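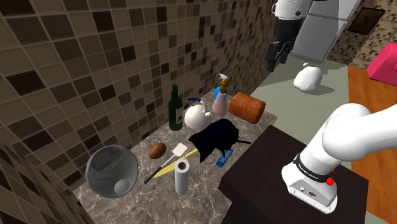
May 22, 2019

Went to the open evening at the Griffiths building last night to hear how the Isiddale work skills scheme is getting on. I came home with a tote bag and more questions than I took.

The headline number is 800 young people "reached" since January. I asked what reached means. Siwan Lloyd, who was presenting, was decent enough to tell me it includes anyone who signed in at a taster session, even if they left at the tea break. Fine, but then put that on the slide. The number who finished the full course is 26. How many of those have a job now? They're "still gathering that".

I don't want to be unfair. Liudmyla Ivanyshyn got up and talked about her placement at a care home in Bresden, and she was good, much better than the slides. She said the course itself was mostly worksheets about confidence, and that what helped was having someone ring the employer for her and then ring again when they forgot. Eight weeks of worksheets, then two phone calls. I know which bit I'd pay for.

Luvix are putting up the money for the next round, and they want an app. Of course they do. Cadi Bowen asked whether the lads on her estate, half of them on pay-as-you-go with no data by the middle of the month, would be able to use it. The reply was that this had been "flagged".

What would change my mind? Publish how many started, how many finished, and how many are in paid work six months on. One sheet of paper would do. Pay for another person on the phones before anybody designs a logo.

There's another meeting in the summer, apparently. I've put my name down. The tote bag has already lost a handle.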